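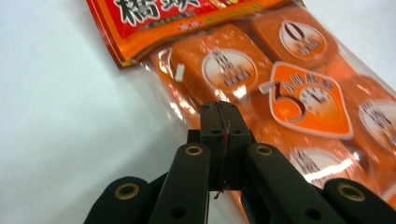 Re: [grulstead-hall] Kitchen floor and the water heater

From: Kathleen Ó Ceallaigh
Date: March 2024

Corrigan wrote:
> Before we go any further with the floor I'd like to know what the
> water heater is going to cost us. The one in there was put in when
> the addition was built and the anode has never been changed as far
> as I can find out. If it goes, it goes all over whatever we've just
> laid. I would sooner do the heater first and live with the old tile
> another year. Also, did we ever hear back from Clomatex? And can
> someone tell me whether the 2000 from the rummage sale is in the
> building fund or still in general?

Corrigan, taking these out of order.

The rummage sale money is in the building fund. Janine moved it over in November, and it shows on the statement she sent to the list after that. If you didn't get the statement, ask her and she'll forward it. It went out as an attachment and a few people's mail programs dropped it.

Clomatex did get back to me. They came and measured the kitchen, the pantry and the back hall as far as the coat hooks. Their price for sheet vinyl, with the old tile taken up and hauled away, is 4000. If we leave the old tile down and they go over it with a leveling coat, it drops to 1787 plus the cove base, which they price by the foot once they see how the wall comes out. Their man didn't like going over the tile by the pantry door. It moves when you step on it, and he thinks the plywood under there has been damp at some point. He pulled up one loose tile and the wood was dark but firm to a screwdriver. I put the tile back and set the mop bucket on it so no one would catch a heel.

The price holds for 60 days. They don't ask for a deposit until we pick a date.

On the heater, I agree with you about the order. I called the plumber who did the restroom valves last year. A like-for-like replacement, same size, gas, with a new shutoff and a drain pan, is 758 installed. He would want the pan piped to the floor drain, and that drain is under the shelf unit, so the shelves have to be emptied and moved out before he comes. He also asked about the flue. I told him what I could see from the floor, a single wall pipe going into the brick, and he said he'd look at it when he's here and wouldn't guess at it over the phone. If it needs a liner, that's extra and he'll give us the number before he starts.

So heater first, then floor. What I don't agree with is waiting a year. We have over 4000 in the fund as it stands, and the back hall is getting worse. Two of the quilters have told me they go out the front and walk around the building so they don't have to cross it with their machines. I would like to get the heater done, let it run a couple of weeks to be sure the pan is dry, and then have the floor done while the hall is closed to rentals anyway.

Things that still need an answer:

Which floor option. I lean toward taking the tile up, if the heater comes in at the quoted price. If there's a flue liner on top we may be stuck with the cheaper one, and then I'd want the plywood by the pantry patched separately first.

Color. The samples are in the office, in the second drawer. There's a gray with flecks, a tan, and one that is meant to look like slate. The slate one has a texture to it and I think it would be miserable to mop. Please look at them in the kitchen with the overhead lights on. They're different colors in the office.

The stove. Clomatex will not disconnect gas. Either the plumber does it on the same visit and caps it, and we go without a stove until the floor is in, or we pay him to come twice. The pancake breakfast matters here. Can whoever is running it this year tell me if the griddles would be enough?

The key. The Grulstead side door key that used to hang in the pantry is gone again. The plumber will need one. If it's in your coat, please put it back on the hook.

I'll hold off calling anybody until I've heard from you and Janine. Replies to the list please, not just to me, so I don't have to forward everything.

Kathleen

--
To leave this list, send a blank message with "unsubscribe" in the subject line.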